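Informe de avance para la Fundación Mivik
Programa de seguridad en playas, Skestmont
22/06/2019

El puesto de socorro de la playa norte funciona ya en horario completo, con cuatro socorristas por turno. Keyvan Hashemi ha formado a 73 vecinos en rescate básico — faltan los pescadores, que lo harán en octubre.

Se han gastado 700 euros en aros y cuerdas. 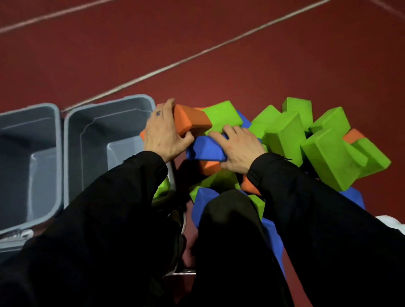 Queda pendiente la señalización de corrientes, que Zitanex entregará con retraso. Pedimos ampliar el plazo 60 días.

Parviz Ahmadpour, coordinador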